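Keys and tags for a shared shed - what system do you use?
Forum: Clubs and Community Spaces

gullyrake
Posted Tuesday, 7:12 pm

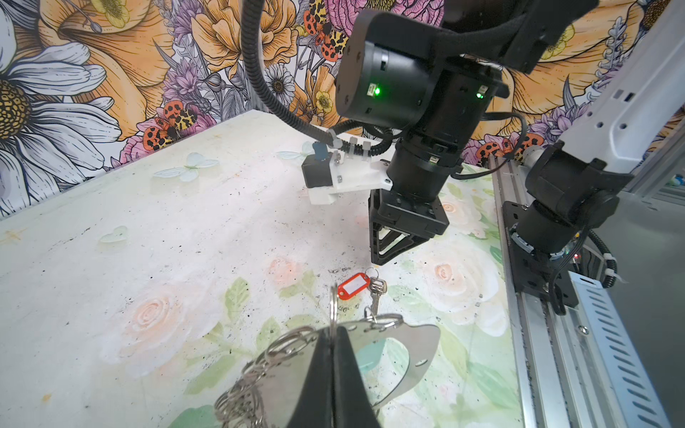
Our theatre group moved into the old Giltgate depot in June and inherited every lock in the place. There's a roller door, two side doors, a costume store, the props cage, a meter box and a row of steel lockers along the back wall. We have 41 keys and at last count fewer than half of them open anything we can find. I've started putting the good ones on plastic tags like the red one there, with the paper window for a label. Before I label the rest, do people write the actual door name on the tag, or use a number and keep a list somewhere else?

tinshed_2
Posted Tuesday, 7:40 pm

Numbers. If someone drops a key in the car park with COSTUME STORE on it, you've told whoever picks it up which door to try. We number ours and keep the list in an exercise book at the secretary's house.

Pencil on the paper, by the way. Biro fades to nothing in a couple of summers.

marrowbone
Posted Tuesday, 8:03 pm

Disagree with that. We did numbers for four years at our hall and every Saturday someone was ringing me to ask what 17 was. Door names, plain English, and keep the keys in a locked cabinet. Anyone who finds a key that says KITCHEN still has to know which kitchen in which town.

tinshed_2
Posted Tuesday, 8:11 pm

They found it in your car park though.

marrowbone
Posted Tuesday, 8:15 pm

Fair point, but it hasn't happened yet. The phone calls happened every week.

plover
Posted Tuesday, 8:52 pm

Colour is worth thinking about too. We use red for outside doors, blue for inside, yellow for cupboards and padlocks. Number on the tag, colour tells you which part of the board it hangs on. We got a steel Kirno cabinet second-hand for $106 and it has hooks for more keys than we'll ever own.

Don't bother with the split rings that come with cheap tags. They open up if the key gets any sort of use. Buy decent ones separately.

gullyrake
Posted Tuesday, 9:20 pm

Colours I like. I only bought the red ones so that will mean another trip to the shop.

Any thoughts on the mystery keys? Some have a code stamped on the bow. One says 2479 and another 2994, both small, could be the lockers.

halfacre
Posted Tuesday, 9:47 pm

Those sound like locker or filing cabinet codes. A locksmith can often cut a new one from the number alone, so don't post the rest of them on a public forum.

For the others, go round with the whole bunch and a can of graphite and try every lock once. Tag as you go. Anything left over goes in a jar with the date on it, and after a year you chuck the jar.

marrowbone
Posted Tuesday, 9:58 pm

Never chuck the jar. We threw ours out and three months later found a locked cupboard behind the piano.

halfacre
Posted Tuesday, 10:06 pm

You could have drilled it in five minutes. A new cam lock is cheaper than a jar of keys is annoying.

plover
Posted Tuesday, 10:14 pm

Or just change the outside doors and be done with it. You've got no idea how many copies the last tenants handed out. I'd do that before I labelled a single thing - three barrels keyed alike, one key for the roller door and both side doors, and a sign-out sheet.

gullyrake
Posted Tuesday, 10:31 pm

Will get a quote on the barrels. Going with numbers and colours for the inside locks, sorry marrowbone. The props are getting their own drawer.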